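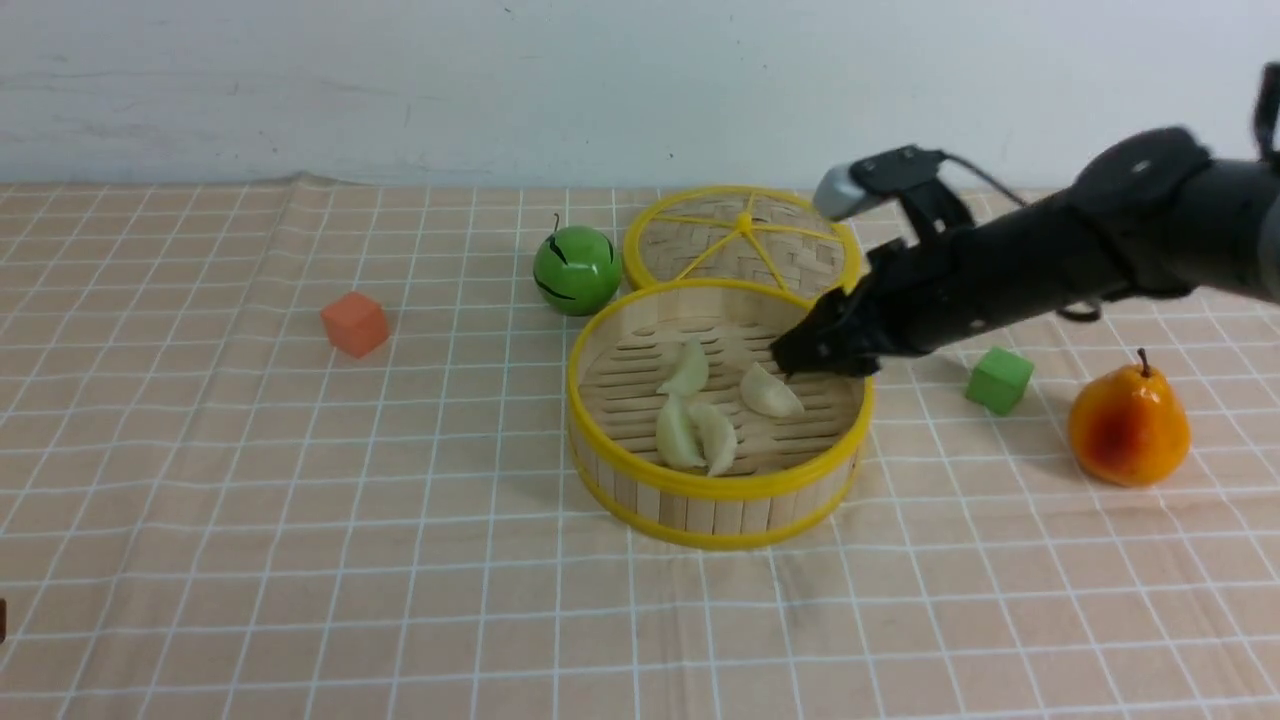 The floor always goes before the lid does, a restaurant supply buyer told Hevby last October, and replacing the whole steamer to get a new floor makes no sense. The company received similar remarks from other trade customers during its annual review of returned goods and has revised its bamboo steamer line to allow floors, baskets and lids to be ordered separately.

DEMUVWOOD, July 22, 2018 - Hevby today announced the Claro range of round bamboo steamer baskets for household and light catering use. The range replaces the company's earlier one-piece retail set. Shipments to kitchenware stores begin this week from the Innes warehouse.

Each Claro basket has a side wall of upright bamboo slats held between an upper and a lower rim of yellow plastic. The floor is a lattice of narrow woven bamboo strips with small gaps that admit steam and let water drain. The lid is a woven bamboo disc with a diagonal basketweave, edged in the same yellow plastic and braced by plastic spokes running from a central hub to the rim.

The first size to be released has an inside diameter of 19 cm. It is intended for a single portion of filled dumplings, buns or cut vegetables. Four crescent dumplings fit on the floor with open space left over. Hevby recommends leaving a gap between pieces, as translucent wrappers swell during cooking and bond to each other on contact. Pleated edges should be set facing up or to the side.

Floor construction

In the previous set the floor was pinned through the side wall and could not be removed without splitting the slats. In the Claro range the lattice sits on an inner ledge and is held by a split bamboo ring. The ring is pressed out from below with the thumbs. No tool is needed. A replacement floor is supplied with a new ring and should not be fitted with the old one.

Hevby tested the revised floor over 100 steaming cycles in its Demuvwood workshop. Each cycle consisted of loading, steaming over boiling water, unloading, rinsing and air drying. Floors were inspected for broken strips, widened gaps and lifting at the ring. Minor darkening of the bamboo was recorded in all samples and is not treated as a defect.

Rim and lid

The plastic rims protect the cut ends of the slats, where splitting was most often reported in returned goods. They also locate the baskets when stacked. Stacks should be limited to two baskets and a lid. Taller stacks were found to steam unevenly over a household pan, with the top layer cooking late.

The spokes on the lid keep the disc flat as the weave takes up moisture. Steam passes through the weave, so condensation does not collect and drip on the food as it does under a metal lid. The lid may be laid flat on a table during loading and serving. It should not be stored on the basket until both parts are dry.

The rims are not rated for direct contact with a burner or with the dry wall of a heated pan. The pan must be wide enough to hold the lower rim clear of its sides, and the water level must remain below the floor. Claro steamers are not suitable for ovens, microwave ovens or dishwashers.

Preparation and care

New baskets and lids should be rinsed and steamed empty before first use. This removes workshop dust and most of the raw bamboo smell. Food may be placed directly on the lattice if it has been lightly oiled, or on perforated paper or cabbage leaves. Solid paper blocks the gaps and should not be used.

After use, wash by hand in warm water with a soft brush, working along the strips. Soap is not required for normal cleaning and may leave a taste. Dry the parts upright in moving air. Bamboo stored damp will mold, usually first at the underside of the floor and beneath the rim. Light mold may be scrubbed off and the part steamed again. A part with mold inside the weave should be replaced.

Availability

Claro baskets, lids and floors will be sold singly and as a set of one basket with a matching lid. Trade customers may order floors in mixed cartons with other Claro parts. The company expects orders from existing accounts to ship within around two weeks. Floors for the earlier set will not be produced, and Claro floors do not fit it. Claro lids do fit the earlier baskets of the same diameter.

A larger diameter is under evaluation. No release date has been set.

About Hevby

Hevby makes and distributes bamboo and wooden kitchen goods from its workshop in Demuvwood. Its range includes steamers, rice paddles, rolling pins and drying racks.

Comments

Guest
Does the split ring come out when you flip the basket over to shake out the water? Mine from another maker did that all the time.

Guest
I have the old set. Good to know the lid fits because the cat got mine. Would still like a floor for it.

noodle_pot
Cabbage leaves work better than paper for me, nothing sticks and you can eat them. Never bothered with oil.

Guest
Please do the bigger one. I cook for five and steaming one portion at a time takes all evening.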